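Naltow Deal Finder – Kitchen Scales

Filer Compact Digital Kitchen Scale, Gray

List Price: $34.50
Our Price: $26.82
You save: $7.68 (22%)
(as of December 15, 2019 – Details)

Product prices and availability are accurate as of the date shown and are subject to change. The price shown by the seller at checkout is the price you will pay. Shipping and sales tax are not included in the price above and depend on where the order is going.

Product Details

The Filer compact scale is a flat digital scale for everyday cooking and baking. It weighs in grams, ounces, pounds and ounces, and milliliters for water or milk. One button on the front changes the unit, and the other turns the scale on and sets it back to zero. The scale remembers the last unit used, so there is no need to change it every time.

To use the zero function, put an empty bowl on the platform and press the left button. The display goes back to 0 and you can add the first ingredient. Press it again before the next one. The scale will show a minus number when the bowl is lifted off – this is normal and clears when the button is pressed with nothing on the platform.

The display is at the front edge. A wide mixing bowl can cover part of it. If you often use large bowls, look at the Jotness model further down the page, which has a display that pulls out.

Specifications

Item model number: 818
Power: 2 AAA batteries (included)
Units: g, oz, lb:oz, ml
Automatic shutoff: yes
Platform: tempered glass
Color: gray
Cable: none
Dishwasher safe: no

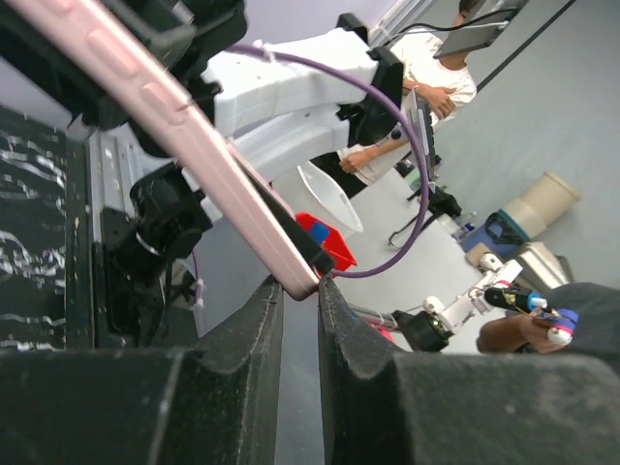
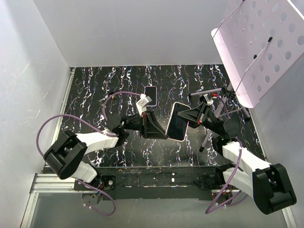
In the Box

Scale, batteries, printed guide in English and Spanish, warranty card. There is no bowl with this model. The version with a bowl is sold under a separate listing and has a different price.

Care

Wipe the platform with a damp cloth and a little dish soap. Do not put the scale under running water. Flour tends to collect in the seam between the platform and the body, and a dry pastry brush gets it out. Take the batteries out if the scale is going to be put away for the season. Do not store anything on top of it, even something light, as this can wear the sensors and cause the reading to drift.

If the reading keeps changing, check that the scale is on a hard, level surface. A cutting board or a folded towel under it will give wrong weights. A low battery can do the same thing before the battery sign comes on.

Compare With Similar Items

Jotness Pull-Out Display Scale, model 682
Our Price: $41.15
Runs on a rechargeable battery with a charging cable in the box. The display slides forward from under the platform and has a backlight. Steel platform, lifts off for washing by hand. Heavier than the Filer and takes up more room in a drawer. Does not measure in milliliters.

Demirtaş Mechanical Scale with Bowl
Our Price: $29.90
Spring scale with a dial, no batteries needed. The bowl turns over and fits on top of the scale for storage. Fine for flour, sugar and vegetables – not a good choice for yeast, salt or spices, where small weights matter. Marked in both grams and ounces.

Customer Questions

Does it shut off while I am still adding ingredients?
The timer starts again each time the weight changes. It will shut off if nothing is added for a few minutes, and the zero setting is lost when it does.

Can I weigh coffee with it?
Yes, though it reads in whole grams only. Buyers who want tenths of a gram should look at a pocket scale.

Can it be used for mailing packages?
Small ones. A large box will hide the display.

Can I use rechargeable batteries?
The guide says regular alkaline batteries only.

Shipping and Returns

In-stock items normally leave the warehouse within 2 business days. Orders to Alaska and Hawaii can take up to 8 business days longer. Unopened items can be returned to the seller for a full refund. Opened items can be returned if they are clean and in the original packaging, and return shipping is paid by the buyer unless the item is faulty.

The warranty is handled by the manufacturer. Keep the receipt with the card. Scales used in a restaurant, bakery or other business are not covered.

Price History

The lowest price we have listed for this model was $23.40, in May. The gray version usually costs less than the white one. Price alerts can be set from the Naltow account page and are sent by email when the price falls below the amount you choose.

Naltow may earn a fee when you buy through links on this page. This does not change the price you pay.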